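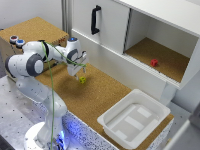

Figure 4. White robotic arm with its gripper just above a yellow cube on a cork tabletop.

3.2 Feeding trials

Adult dogs of small and medium breeds were enrolled at two boarding kennels, Skiston and Mercado. Of the 103 dogs screened, 27 were excluded for dental disease or recent changes in diet, and two more were withdrawn by their owners before the first weighing. The remaining 74 dogs were fed a dry ration twice daily, with the portion set by body weight at entry.

Leftover food was weighed after each meal. Dogs that left more than half the ration at three meals in a row were classed as slow feeders — a looser rule than the one used in the Ruvgate protocol, which also takes eating time into account. Water was available at all times and was not measured. Body condition was scored weekly by the same rater at each kennel. Scores from the two sites were analyzed separately, as the Mercado dogs were older at entry.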